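From: Keisha Zamora
To: ward-automation list
Subject: Re: Berkix two-arm unit, is the trial worth it?

Mortimer Oyelaran wrote on Wednesday:
> We have been offered the Berkix on a 12 week trial and I have to give
> an answer soon. Has anyone run it for room tidying, with bins and
> bedside furniture? The brochure is mostly about the arms and says
> little about the hands.

Mortimer,

We have had one at Sturkness since November, in the practice room, so I can answer some of this.

The hands are the best part of it. They have proper fingers and you can set the grip force for each job.

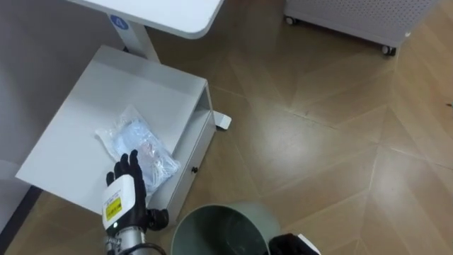
Small soft items are where we have spent most of our time. Berkix supply a starter set of tasks and the bagged item is one of them. The clear bag on top of the bedside cabinet is typical of what we give it: thin plastic, lying flat, with something light blue and a white cord inside. Expect to do your own tuning for anything like that. The default approach comes in low with the fingers up, and we changed the angle twice before we were happy. Glossy floors and clear plastic both need the lights set sensibly.

Bins are much easier. The two-handed hold is in the standard software and we left it alone apart from the height.
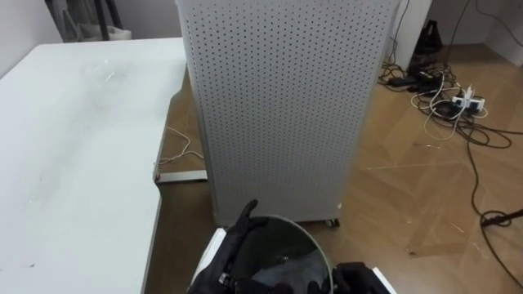 Round bin held between both hands, Sturkness practice room

On running time, we get up to 90 minutes from a charge with both arms in use. Charging takes longer than we would like, so ask for the second battery in the quote. It was left off ours and Henrique had to chase it.

Support is by email and phone. I have raised 2 tickets and both were answered the same day. The manual is 109 pages and the index is poor. Start with the chapter on hand calibration and skip the one on mapping until you need it.

I would take the trial. Get them to put in writing who pays for collection at the end, as our paperwork did not say. Xiomara at Wustutham also looked at the Begay unit and may have prices.

Keisha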